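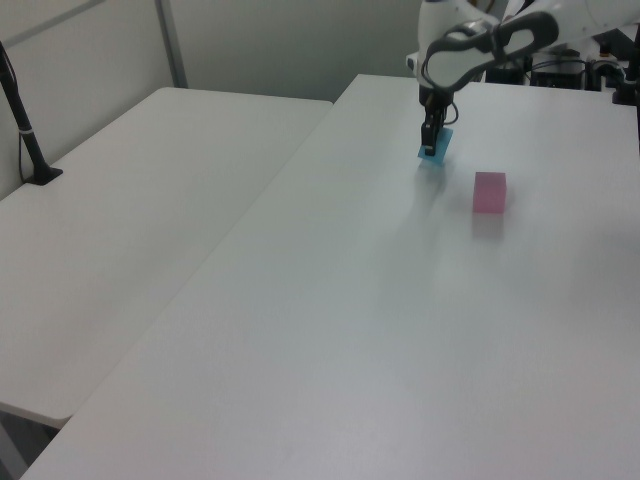 Open day at the Quezada paper mill

Posted 08/06/2018 by Agustina Gallardo

The Quezada mill opens its doors twice a year, and the August visit is the one to pick if you want to see the old machine hall with the big doors open. I took the train to Rillov and walked the last stretch along the river.

Groups are limited to 16 people. Ours was led by Damián Espinoza, who started in the pulp room and now runs the drying floor. The tour lasts 100 minutes and begins with the rag store, where cotton offcuts are sorted by hand before they go to the beaters. It is loud in there – ear plugs are in a box by the door.

The vat room was the best part. Two papermakers were pulling sheets for a bookbinder in Livden, and we could stand close enough to get splashed. Each sheet goes between felts, then into the press, then upstairs to hang. There are 87 steps to the loft and no elevator.

I had hoped to see the watermark molds, but that cabinet was locked for repairs. Damián said it should be open again by the next visit.

The shop sells seconds by weight. I bought a stack of gray sheets with rough edges and a small notebook. Cash only. Coffee and sandwiches are served in the yard until 2, and the line was long by noon.

14 shares | 2 comments

Related
A morning at the Fudero salt works
Livden book fair: what to see
Walking the river path to Rillov

Contact | © Agustina Gallardo | Back to top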